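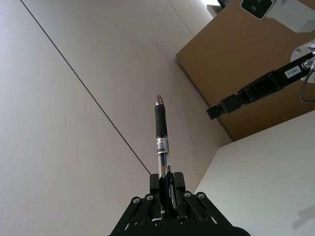 Graham Nuttall thought one arm would have been plenty. He had said so when the project was first pinned up on the board at Idgate, and he said it again on the Tuesday evening I visited, with his coat still on. One arm can sort pens, he told me. Two arms can get in each other's way.

Jade Dunmore has heard this before. She started the build at home, on a desk in her spare bedroom, and moved it to the shared workshop in December when it outgrew the desk. The job she set herself sounds small. Two arms take pens and markers out of a cup, pass them from one gripper to the other and put them back. The software that runs it is called Walleo, a name her nephew came up with and which has stuck.

"I wanted something with a handover in it," she says. "Picking a thing up is well covered. You can find a hundred people online who'll show you how. Giving it to another arm, in mid-air, is where I had to start working things out for myself."

The trouble with a pen is that it is thin and it turns. If the first gripper takes it too far up the barrel, there is nothing left for the second one to hold. If it takes it too low, the far end swings about when the arm moves. Dunmore spent nine weeks on that alone. Her first version of Walleo assumed every pen was held dead straight, and most of the early attempts ended on the floor.

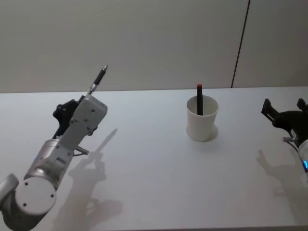 A pen in the left gripper and a red-capped marker in the cup, on the workshop bench at Idgate.

Rongrong Tang wrote the part that decides which arm moves first. It is a short piece of code, and she is slightly embarrassed by how simple it is. Each arm asks for the space over the middle of the table before it goes in. If the other arm has it, the first one waits.

"We tried cleverer things," she says. "They were fine until both arms changed their minds at the same moment."

There have been three collisions since the move. The worst bent a bracket, which Callum Tunstall straightened in the vice and then replaced anyway. He looks after most of the hardware now, and his main complaint is cables. They catch on things. He has rerouted them four times, and on my visit he was still not happy with the slack.

The other long argument was about the cup. Dunmore began with a heavy steel pot from her kitchen, and it worked well because it never moved. Trinh Lò said that was cheating. A light cup tips if the gripper pulls even a little to one side, so it shows up bad movements straight away. They switched to paper, and for a fortnight everything got worse.
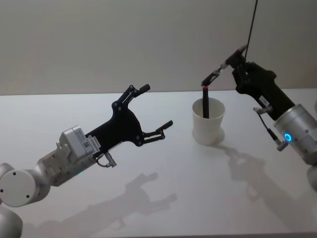 What fixed it was slowing down the last part of the lift. The gripper closes, pauses, and goes straight up until the end of the marker is clear of the rim. Only then is it allowed to travel sideways. Dunmore had resisted this, as it adds time to every pass, but the results were hard to argue with. The team now tests in runs of 40 handovers and writes the drops in a hardback notebook by the door.

Tunstall would like to see it do the same with screwdrivers. Tang would prefer to leave the objects alone and let people move the cup while the arms are working, which would mean rewriting a good part of what they have. Lò wants the notebook copied into a spreadsheet before somebody spills tea on it.

Nuttall, who had by this time taken his coat off, asked whether the thing could be made to put caps back on pens. He loses them, he said, and he would come round to the second arm if it could do that. Dunmore told him it was on the list — a long way down, after the cables.

The group meets at Idgate on Tuesday evenings, and members can drop in to watch. Dunmore asks that visitors keep their elbows off the bench while a run is going.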